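Mar 28, 2026
By the Povo workshop group

Chapter 2
Building and Tracking a Hand-Held Gripper

A robot arm is a costly way to find out that your gripper does not close properly. In this book we start with a gripper you hold in your own hand. You carry it to the thing you want to pick up, squeeze, and let a small camera on the body record what the fingers do. The arm can wait until Chapter 7, and some readers will be happy never to get that far.

The build we follow is called Minami. It was put together over one winter in a shared workshop in Povo, on a bench used the rest of the time for bicycle repairs. It needs a printer, a soldering iron, a set of small hex keys and a good deal of patience with the finger joints. The whole tool has 23 printed parts, and ours weighed 500 grams with the camera fitted. Anything much heavier becomes tiring to hold out in front of you.

Recording the fingers is only half the job. We also need to know where the tool is in the room and which way it is pointing, and for that we use printed square markers. A marker has a thick black border with a pattern of blocks inside. Software that knows the true size of the square can work out its distance and tilt from a single picture.

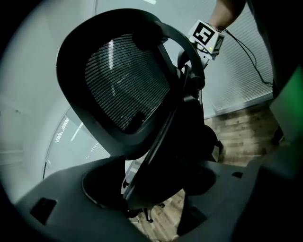

Markers can be fixed to a wall, to the tool itself, or to the faces of a cube. A cube takes longer to make but can be read from more than one side, so it suits anything that will be turned about. Keep the faces flat. A bubble under the paper will upset the reading – so will glossy tape.

We wrote two small programs for this chapter. Mukik finds the markers, and Ulletti turns their positions into a path you can plot. Our first good path had 359 points in it, after a week in March of very bad ones.

2.1 What you will need

Print the body parts first, as they take the longest, and leave the fingers until you have checked the fit of the hinge pins. Set the camera aside in its box for now. It goes on in section 2.4, once the trigger moves freely.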